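Color and Surface in Everyday Things
Handout 4: Shine, Gloss and Reflected Color
Instructor: Ketsara Srithong
Trirwood Evening Studies

Welcome back! Last time we spent most of the session on pigments and ran out of time just as we got to the good part, the part where two things painted from the same can look like two different colors. So we pick up there. Bring the gray card from Handout 3 if you still have it, and a spoon. Any spoon, as long as it's the shiny kind.

Where we left off

Light hits a surface and some of it goes in, gets partly soaked up by the pigment, bounces about and comes back out in all directions. We called that the body color. It's what people mean when they say a mug is blue. The other share of the light never gets in at all. It bounces off the very top of the surface and carries on, and on most painted, glazed or plastic things that share keeps the color of the lamp or the window, no matter what color the thing is. We called that the surface reflection.

Go and look at a ripe tomato under a kitchen light. The highlight is white (or yellowish, if the bulb is yellowish), and the tomato around it is red. Both kinds of light are coming to your eye at once, side by side, from the same tomato. I have been teaching this for years and I still stop in the produce aisle.

Metals are the odd ones out

Metals have no body color to speak of. Light doesn't get far enough in. Everything you see on bare metal is surface reflection, which is why a steel spoon has such a hard time looking like anything except its surroundings. Hold yours up next to your sleeve and it takes on the sleeve. Hold it by the window and part of it goes white. Painters of still life know this very well: to paint a silver jug you paint the room, squeezed and bent, and you hardly need a tube of gray.

Gold and copper do one extra thing. They reflect the yellow and red end of the light better than the blue end, so their highlights are tinted too. Put a copper pan beside an orange plastic bowl and compare the brightest spot on each. The bowl's is the color of the lamp. The pan's is coppery. Once you've seen this you can tell a metal from a painted imitation across a room, and it works in paintings as well!

Smooth, rough and in between

A surface that is smooth on a very small scale sends a beam off in one tidy direction, so you get a mirror image. A rough one sends it off every which way and you get an even, soft tone. Most things you own are somewhere in the middle, and the middle is where all the fun is. Scuffs, brushing, fingerprints and wear each spread the reflection a little. The image stays roughly in its place and keeps its color, but it loses its outline. You can recognize a red shirt in a worn refrigerator door long before you could count its buttons. 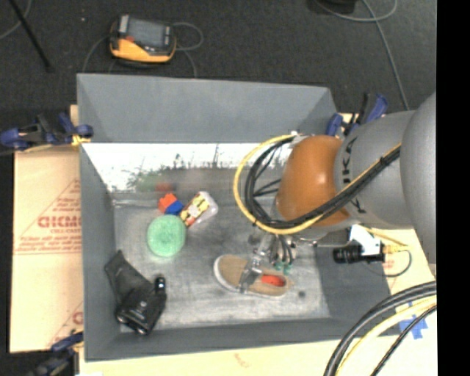 Why does a blurry reflection keep its color when it has lost its shape?
Shape depends on each ray arriving in the right place, and a slightly rough surface nudges every ray off course by a small amount. Color depends only on which kinds of light are in the mix, and being nudged sideways doesn't change the mix. Neighboring rays get blended together, so the edges go first and small patches of color fade into the ones next to them, but a good-sized patch of red is still red in the middle.

Angle matters more than you'd think

Put a sheet of ordinary printer paper flat on the table and look straight down at it. Matte, dull, no reflection at all. Now bring your eye right down to the level of the table and look across the paper toward a window. There's a sheen! Nearly every surface gets more mirror-like at a low angle. Wood floors do it, blackboards do it, and so does a road on a bright morning. Photographers who shoot varnished paintings place their lamps well off to the sides so that the surface reflection misses the lens.

The same idea explains why the far end of a lake looks like sky while the water at your feet looks like water. Same lake, different angle.

Paint finishes

Flat, eggshell, satin, semi-gloss, gloss. These names are about how smooth the dried film is. A flat paint has enough solid material in it that tiny bits poke up through the top and scatter the light. That scattered white light lies over the body color like a thin veil, so a flat navy always looks a little paler and chalkier than a gloss navy with the same pigment. Wet a patch of flat paint with a damp sponge and watch it go darker. The water fills in the bumps and makes a smooth top for as long as it lasts. Pebbles on the beach are doing the same thing.

If you want to repaint a room, please look at your sample on the wall at different times of day. A color you love at noon can go quite strange after supper.

Studio exercise (in class, Friday, July 23, 2021)

Work in pairs. Each pair gets one white cup, one glossy card and one matte card of the same green.

Stand the glossy card up next to the cup and look at the side of the cup facing it. Then swap in the matte card. Move each card slowly closer and farther away, and write down what happens to the white. One of the cards gives a broad green blush. Find out which card does what before you start arguing about why.

Then make a small painting of the cup and one card. Postcard size is fine. Leave the highlight until last.

For next time

Read the short chapter on varnish in the course packet, skipping the chemistry box unless you enjoy that sort of thing. Keep a list for a week of every reflection you notice that isn't in a mirror or a window. Elevator doors, puddles, teapots, the back of a phone. Note the surface, the angle and how sharp it was. Last term's class filled 12 pages of the shared notebook, and the best entry was a whole sunset in a doorknob.

Spoons go home with you. Gray cards too, please, and keep them out of the sun.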